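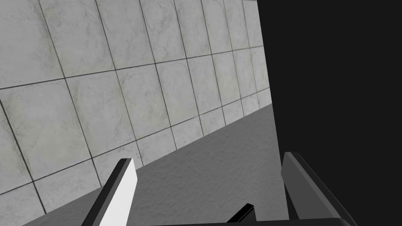
Easier to rinse than the old one and the cup doesn't fall off the shelf any more, according to a customer in Flendasstead, who has had the Arkeo nasal rinse set since last June and asked us to put the spare caps back on sale. Done, see bottom of page.

Arkeo Nasal Rinse Set, by Tanabe
Item no. 766
In stock, Hiltness warehouse

What you get
Squeeze bottle, soft sides, fill line marked
Two nozzles, one adult, one small
Screw cap with short tube
60 salt sachets
Stand for drying
Leaflet (large print on request, put it in the order notes)

What it's for
Rinsing the nose with salt water. Stuffy nose, hay fever, dusty jobs, dry air at home. It is not a medicine and won't replace one. If you've had nose or ear surgery, get nosebleeds a lot, or have a bad earache, ask your doctor or pharmacist before buying.

How to use
Wash hands. Boil the water and let it cool till lukewarm, or use bottled sterile or distilled water. Not straight from the tap please. Fill to the line, tip in one sachet, cap on, shake till the salt has gone.
Lean over the basin, head down and a bit to one side. Mouth open, breathe through it. Nozzle snug against one nostril, squeeze gently. Water comes out the other side, or sometimes the mouth, both fine. Stop at half a bottle and swap sides. Blow nose softly after, one side at a time.
Stings? Usually too little salt or the water is to cold. Check you used the whole sachet.
Throw away what's left. Dont keep mixed solution for the evening.

Cleaning
Take it apart after every use. Warm water, drop of washing up liquid, rinse well with boiled water, leave upside down on the stand. Top rack of dishwasher OK for the bottle, not the nozzles. New bottle every three months, sooner if the sides go cloudy or the tube splits.
One person per bottle. Families, get one each.

Size
Bottle and cap fit in a sponge bag, the stand folds flat. Sachets are single, tear from the notch.

Spares and refills
Sachets, box of 60
Sachets, travel box of 56 (different factory, same salt, yes we know the number is odd)
Adult nozzle, pair
Small nozzle, pair
Cap and tube, back in

Returns
Unopened only, for hygeine reasons. Faulty ones we replace, opened or not, just send us a picture of the fault and your order number.

Page updated 10 May 2026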